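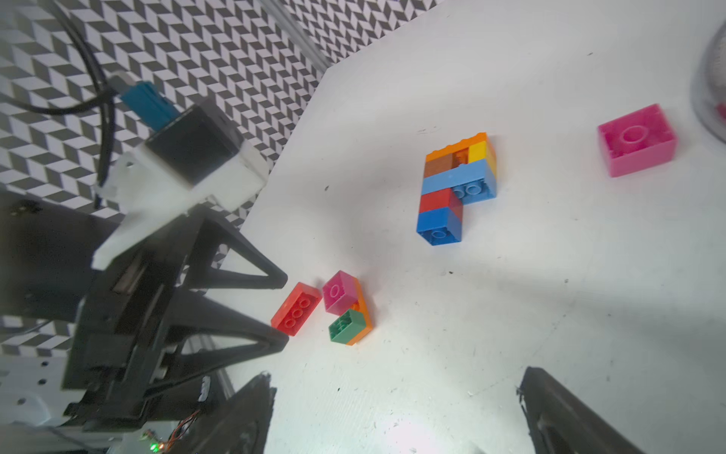

Pulling two bricks apart taught Brock Doucette more about a gripper than a week of reading spec sheets, and by the end of his first session he was asking when he could come back and try the other fingers. We would love to have more people like that in the room! The Stavoveck bench in Pakstead is looking for participants for its next round of gripper comparisons, and you don't need to have touched a robot before.

Print this page
E-mail this page

What we're comparing

Two arms work over a white table, each with its own gripper and camera, and the job is toy building bricks. Bricks are wonderful for this. They are small, they have studs and hollow undersides and smooth sides, and they stick together just hard enough that a weak grip shows up right away. We want to know how open triangular fingers do against a set of solid ones we are having printed now, and whether people steer better with the old controller or the new one (we have our own guesses, and we're keeping them to ourselves until you've had your turn).

The last round, which ran from January, gave us 1,211 recorded attempts, and 751 of them ended with the brick where it was meant to go. That is a good start. But most of those attempts came from the same handful of people, who by then knew every trick of the old controller, and we'd like to see what fresh hands make of it.

What you'd be doing

You sit at the control desk and move both arms yourself. After a short practice you'll pick up single bricks, hand them from one arm to the other, press them together and take small stacks apart. Then we swap the fingers or the controller and you do it all over again. Between blocks we ask what felt easy, what felt slow and what made you want to throw something. Please be blunt!

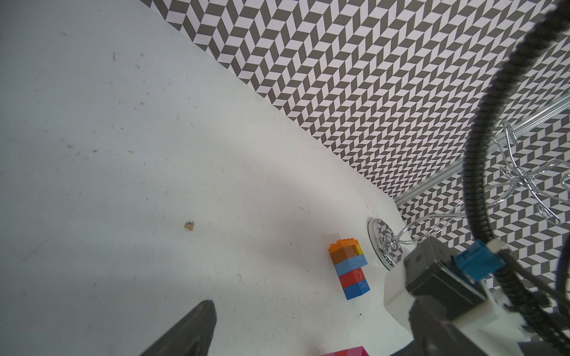
Depth was the hard part for Huguette Petrenko, who told us that she kept stopping short of the brick until she learned to watch for the fingertip's shadow on the table. Remarks like hers go straight into our notes, and we read them together when we decide what to change on the camera mounts. So if something bothers you, say it out loud while you're driving, even if it seems tiny.

Who can take part

Anyone 18 or older who can sit at a desk for a couple of hours with breaks. Left-handers are very welcome, as we had far too few last time. Glasses are fine. If you play video games a lot, or never, tell us when you write; we want both.

Pay and practical matters

You get 640 crowns for a full session, paid the same day, and it's yours even if you decide to stop early. Sessions are held at our workshop in the Cultton building, second floor, with an elevator by the side door. We record the arms, the table and your control movements. Your face and voice are not recorded, and your comments are written down without your name.

The first sessions are planned for May 2018, mornings and late afternoons. We are aiming for 1,000 new attempts, so there's room for repeat visits, and coming back for a second session helps us see how fast people learn.

How to sign up

Write to Zerrin Coşkun at the Stavoveck bench with your name, the times of day that suit you and which hand you write with. Questions about the arms, the fingers or the controllers can go to Ghislain Morin, who is happy to answer long ones. You'll get a reply with a choice of times and directions to the side door.

Print this page
E-mail this page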